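The Secret Gaps Between Letters

By Toon Kuipers

2024-01-16

Grab a book, a cereal box, anything with words on it. Now do something weird: don't look at the letters. Look at the bits of nothing between them!

I draw letters for a living (yes, that's a job, and yes, I still get told off for messy handwriting), and I'd say half my day goes on those empty bits. The job of fixing them has a great name. It's called kerning. Say it out loud, it sounds like something you'd do to butter.

So what's the problem with gaps?

Letters come in all sorts of shapes. An H is straight up and down on both sides, like a wardrobe. An O is round. An A is skinny at the top and wide at the bottom, and a V is the same thing standing on its head. Every letter in a font sits in its own little invisible box, and when you type, the computer lines the boxes up side by side.

Put two H's together and everything looks fine. Now put an A next to a V. The boxes are touching, but the A leans away at the top and the V leans away at the bottom, and you get a big slanting gap running between them. Your eye sees a hole. In a word like WAVE you might get two holes, and the word starts to look like W A VE, which sounds like a robot saying hello.

Kerning means telling the computer, "When an A comes before a V, scoot them closer." Sometimes they get so close that their boxes overlap. That's fine! The boxes are invisible, so they can overlap as much as they like.

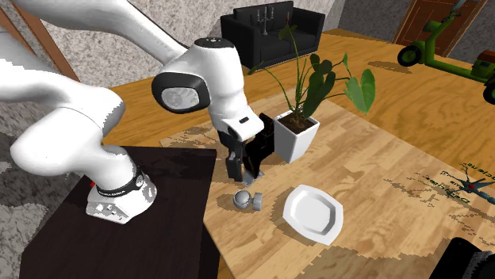 White capitals on a black band: FRANKA EMIKA.

Capital letters are the trickiest, I think. Small letters snuggle up pretty well on their own, but capitals have all those big slopes and overhangs. T, V, W, Y and A are the usual troublemakers. L is sneaky too, because it has that huge empty space above its foot. Try writing LT and then LH and see which gap looks bigger.

How do you know when a gap is right?

This is my favorite part, because you can't do it with a ruler. If you measure every gap and make them all the same, the word looks wrong. I learned this when I was 13 and painted a sign for my aunt's shop in Cimholm. I measured everything. I was so proud! Then I walked across the street, looked back, and the name OMEROVIĆ had a lump in the middle where the O and the V were. I had to paint it again.

My old teacher, Lorne Campbell, taught me to think about sand. Pretend you're pouring sand into each gap. You want the same amount of sand in every one, even though the gaps are different shapes. A tall thin gap between two straight letters can hold as much as a slanty one.

My other trick is to turn the page upside down. Once you can't read the word, your brain stops chattering about what it says and you see the shapes properly.

Does somebody do this for every pair?

Pretty much. The last font I made is called Benard, and it has roughly 1150 pairs that I had to look at and nudge. I did them in a drawing app called Wolow over most of April. Some took two seconds. The "Ty" pair took me a whole afternoon, and I still don't love it.

Try it yourself

Cut some paper into squares and draw one big capital letter on each, so you can spell WAVY or TODAY. Then cut around the letters so the square edges are gone. Lay them on a table with gaps you've measured, all the same. Take a few steps back and squint. Now throw away the ruler and slide the letters until the word looks even to you. Ask somebody at home which way they like better, and don't tell them which one is yours.

Then do your own name. Mine has two O's in the middle, so I got off easy.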